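Štefánia Trnka
July 4, 2024

Okay, I have been wanting to do a thread about parts bins for ages and I finally have a quiet evening, so settle in. Small parts! Trays! Wires with opinions of their own!

Background if you're new: I build the Grita, a little watering controller, at our shop in Starncombe. Every unit starts as a kit. Valves, a round board, a wire harness, all laid out in one tray before a screwdriver comes anywhere near it.

When I started I built straight out of the shipping bags. Bag of valves on my lap, bag of boards by my elbow, harnesses in a heap like cold spaghetti. I loved the work and I was so slow at it.

Then Radoslava Štěpánek came over from the Endcombe shop for a week and moved me to open bins with one kind of part in each. I complained for a whole morning. By lunch I was asking her where to buy more bins.

The thing I like best is that you can see what you're running low on without opening anything. Valves getting thin? You know. One glance and back to work.

Orange was her pick, and I thought it was a bit much. But red boards and black wires show up on it so well! My old bins were dark gray, and a black wire in a dark gray bin at four in the afternoon is a very good hiding spot.

Let me talk about the valves, my favorite part. Small solenoid valves, a nice weight in your fingers, brass-colored nozzle. The wires on them are short and springy and they will grab the wires of the next valve over if you give them the chance.

So I don't pour valves. I set them in with a bit of space between them. It takes longer for maybe the first tray, and after that you're picking them up one at a time with no untangling at all.

Same goes for the tray itself. Ours is stainless with a raised rim and a white liner in the bottom. The liner is great. Things don't skate around on it, and if you drop something tiny, there it is on white.

Valves go side by side at the top, board below them, the red and black harness off to the right: 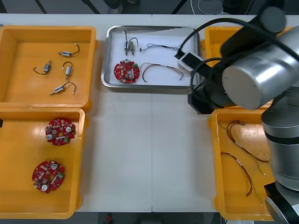 Wires, up close:
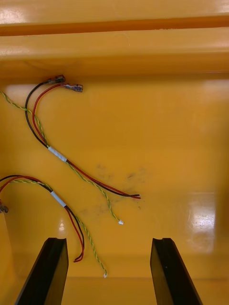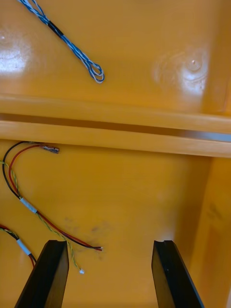

Harnesses are where most of my time used to go. Red and black, plus a twisted yellow and green pair, and a band of white tape to hold the bunch together. I have become very fond of that tape. Take it off too early and you have a nest.

My rule is to pick a harness up by the tape, never by a connector. Pull on a connector and sooner or later you'll be crimping a new one, and crimping is nobody's idea of a treat (okay, it's a little bit my idea of a treat).

I also don't stack them. A few loose on the floor of the bin beats a big pile every time. When the bin looks too roomy, that's about right. The rest of the batch can wait in its box under the bench.

Someone asked last week whether I tie each harness into a neat coil first. I tried it! They looked gorgeous. Then I had to uncoil every single one to check the ends, so that lasted one batch.

Stripped ends get a look before they go in the tray. If the strands have splayed out, a small twist between finger and thumb puts them back. You get so quick at it that you start doing it to lamp cord at home.

Boards I hold by the edges, and I lay them flat with the parts facing up. Ours are round with a hole in the middle, and yes, it's very tempting to pick them up through the hole with one finger like a doughnut. Please don't. (I have.)

For the number lovers: our October run was 272 kits, and I laid out 152 of them myself. My back had a few remarks about this until we raised the table. If your shoulders are up by your ears, raise or lower something. It's the cheapest fix there is.

The bench is from Kratochvíl, secondhand, with a white top. I nearly bought one with a wood top for looks and I'm so glad I didn't. A white surface shows every stray clipping, so you wipe it down more, so you stop finding mystery wire in your sleeves.

Order of filling, since three of you asked: valves first, then the board, harness last. The harness is the springy one and it wants to shove everything else around. Put it in last and it only has itself to bother.

Any part I have doubts about goes in a cup on the shelf and gets looked at the next morning with coffee. I don't stop mid-tray for it. I used to, and I'd come back and have no idea which tray was waiting on what.

Next I want to try shallower bins for the boards. My knuckles hit the rim on the far side, and Radoslava says hers don't, but she has tiny hands. If you've got a shallow bin you love, please send me the name!

And show me your own benches. Messy ones too – I want to see where you keep your wires.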